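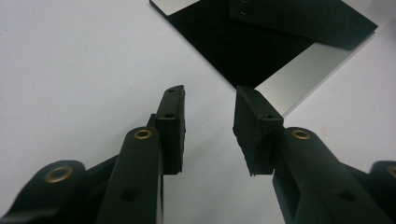 Chapter 4. Surface Finish and the Behavior of Light

The finish of a surface decides how much of the light that reaches it is sent back, in which directions, and how evenly. Two boards painted with the same pigment may look alike in a catalog and quite different on a wall. A smooth matte white tabletop, for instance, may show faint shading and a soft diagonal band of shadow, yet no clear reflection of anything above it. Its smoothness to the hand says little about its smoothness at the scale that matters to light. This chapter sets out the terms used to describe finish, the methods used to measure it, and the faults that arise when finish and lighting are chosen separately.

The reader should already be familiar with the units of light given in Chapter 2 and with the treatment of color in Chapter 3. No further mathematics is required until Section 4.5, where the cosine law is used in its simple form.

4.1 Regular and diffuse reflection

When a ray of light strikes a flat polished surface, it leaves at an angle equal to the angle at which it arrived. Both angles are measured from the normal, a line drawn at right angles to the surface. Reflection of this kind is called regular or specular. A parallel beam remains parallel after it has been reflected, and an image of the source can be formed.

When the surface is uneven at a scale comparable with or larger than the wavelength of the light, neighboring rays meet small slopes facing in many directions. Each ray still obeys the rule of equal angles at the point where it lands, but the beam as a whole is scattered. Light may also enter the material, pass among particles of pigment, and come out again some distance from where it went in. Both effects contribute to diffuse reflection. In most white paints the second is the larger of the two.

A surface that appears equally bright from every direction of view is called a perfect diffuser. No real material meets this condition fully. Pressed white powders come close over a wide range of angles, and flat wall paint comes close when it is lit from near the normal. At low angles nearly every painted surface begins to show some sheen.
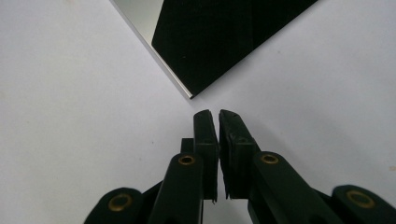 The proportion of light returned by a surface is its reflectance. It is a ratio and has no unit. A surface of high reflectance need not be glossy, and a glossy surface need not be of high reflectance. Black glass returns only a small part of the light falling on it at ordinary angles, but what it returns from its front face is almost entirely regular. An observer placed in the path of that small part may find the glass bright. An observer placed elsewhere will find it very dark. Students who confuse gloss with reflectance will have difficulty with Section 4.4 and are advised to work through the first set of problems before going on.

4.2 Grades of finish

Paint makers divide their products into flat, matte, eggshell, satin, semi-gloss and gloss. These names are trade terms, and their limits differ from one maker to another. For technical work the finish should be stated as a gloss reading taken at a named angle. The angle of 60 degrees is used for general purposes. An angle of 85 degrees separates low-sheen finishes more clearly, and 20 degrees is used for those of high gloss.

The difference between trade names and measured values is illustrated by the Nurwood office building, which is used as a worked case throughout this book. The specification called for "eggshell" on all corridor walls. Paint was supplied by two firms, Denar and Godinho, and each delivered a product sold under that name. The two coatings matched in color when viewed from the front. Seen along the length of the corridor, where the angle of view was low, the walls differed plainly at the join. The total area affected was 877 square meters, and the whole of it was recoated with the Denar product.

The fault lay in the specification. A stated gloss range at 85 degrees would have shown the mismatch in a test sample before any wall was painted.

4.3 Glazed and covered surfaces

Many objects are covered by a sheet of glass or clear plastic: display panels, framed prints, instrument dials. Such an object has at least two reflecting boundaries, the front and back faces of the sheet, together with whatever lies behind it. For ordinary window glass in air, each face returns close to 4 percent of the light arriving along the normal. The share rises slowly up to an angle of 50 degrees or so and steeply thereafter.

Where the material behind the sheet is pale, this added light is seldom noticed. Where it is dark, the front reflection may be stronger than the light coming from the object itself, and detail is lost. The loss is called veiling reflection. It may be reduced by tilting the sheet, by moving the source, by darkening whatever the sheet faces, or by coating or etching the glass. Etching spreads the reflected light over a wider angle and softens the image of the source, but it also softens fine detail behind the sheet if the two are not in close contact.
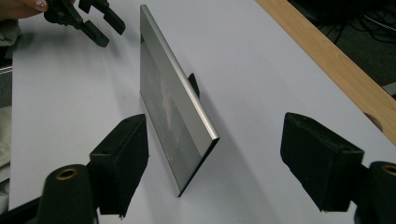
Figure 4.3. Upright panel with a dark gray glass face and silver border. A pale, blurred reflection is visible in the middle of the glass.

The position of the observer must be fixed before any of these remedies is tested. A panel free of veiling reflection for a standing person may be unreadable to a person seated at the same distance. In the reading room at Kurkimach, treated in Problem 2 at the end of this chapter, the display stands were adjusted for standing height only, and the seated positions were later found to face the image of a skylight.

4.4 Contrast between a surface and its border

The apparent brightness of a surface depends partly on what surrounds it. A narrow bright edge beside a dark field makes the field appear darker than a measurement would suggest. The effect is small where the border is itself diffuse and greater where the border is polished metal, as its brightness then changes sharply with the direction of view. Readings should therefore be taken with the border masked, and the record should state that this was done.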